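Section 9. Clearing the table before using the rice cooker
By Nouhaila Ashour, Stemley household guides
9 March 2021

Soft toys, balls and cloths must be off the table and the cooker before it is plugged in.

1. Push the chairs in so that the backs face outward.
2. Collect balls and other round items first. They roll when the table is bumped.
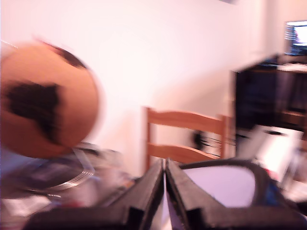

Fig. 1. Orange-tan ball with dark brown patches; wooden chair behind.

3. Put the collected items in a bin or basket on the floor, at least 700 mm from the cooker cord.

NOTE: Brown or tan items are easy to miss against a wood finish. Check the tabletop again from the other side.

4. Move small items on nearby shelves and counters back from the edge.

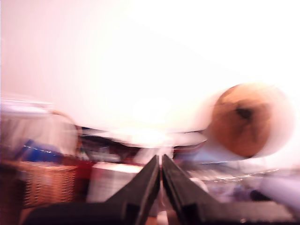

Fig. 2. Round brown item with a small dark spot.

5. Take out the inner pot and stand it next to the cooker. Wipe the outside of the pot with a dry cloth.
6. Clear the lid. Nothing may be left on it during cooking.

CAUTION: Steam leaves through the lid. A covered vent can cause boiling over. 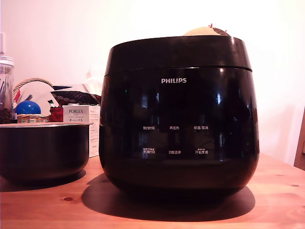 7. Return the inner pot, turn it slightly left and right to seat it, and close the lid. Boxes and baskets stay at the back of the table, clear of the steam.

Stemley, Jirville. Contact: Guides Desk, ext. 333. Back to top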